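**Eltari sucht Bedienpersonen zum Vormachen am Doppelarm (m/w/d), befristet ab November**

Wir schreiben diese Stelle lieber nüchtern aus. Dass ein Roboter eine Aufgabe »einfach lernt«, wenn man sie ihm oft genug zeigt, glauben wir erst, wenn die Zahlen da sind. Bisher haben wir 961 Durchgänge aufgezeichnet, 416 davon hat Rizwan Niazi bei der Durchsicht verworfen. Für den Vergleich im Projekt Clurkonent brauchen wir über 2000 brauchbare.

Sie steuern beide Arme aus der Ferne oder führen sie von Hand. Geübt wird mit dünnen Kabeln, kleinen Steckern und einem Schraubwerkzeug. Das ist langsam, eintönig und geht auf die Schultern. 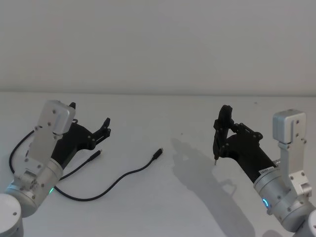
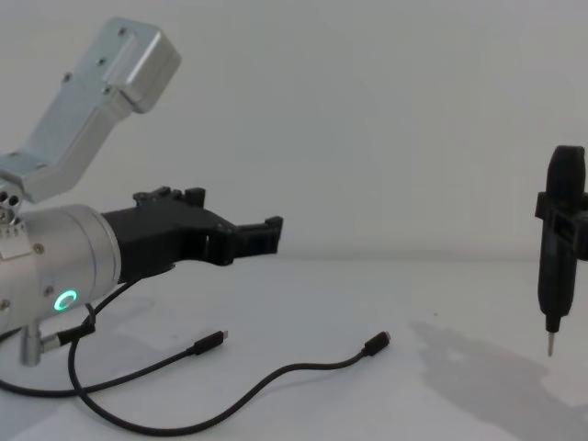
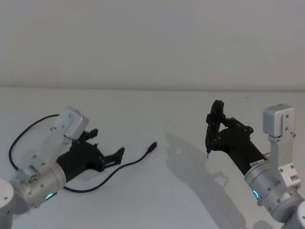 *Arbeitsplatz in Skundthorpe: zwei Arme, schwarze Greifer, lose Kabel auf dem Tisch.*

**Was Sie mitbringen**

- ruhige Hände und Geduld bei Kleinteilen
- Bereitschaft, misslungene Durchgänge als misslungen zu markieren
- Deutsch oder Englisch; Programmieren ist nicht nötig

**Was wir nicht versprechen**

Eine Übernahme. Ob nach dem Projekt noch jemand gebraucht wird, hängt von Ergebnissen ab, denen wir selbst misstrauen. Wer Werbesätze über die Zukunft der Arbeit erwartet, ist bei uns falsch.

Bewerbung formlos, eine Seite reicht, an Marina Karagiannis. Fragen zur Steuerung beantwortet Isla Ngata. Vor der Zusage gibt es einen bezahlten Probetag.

Stand: 10. Aug. 2025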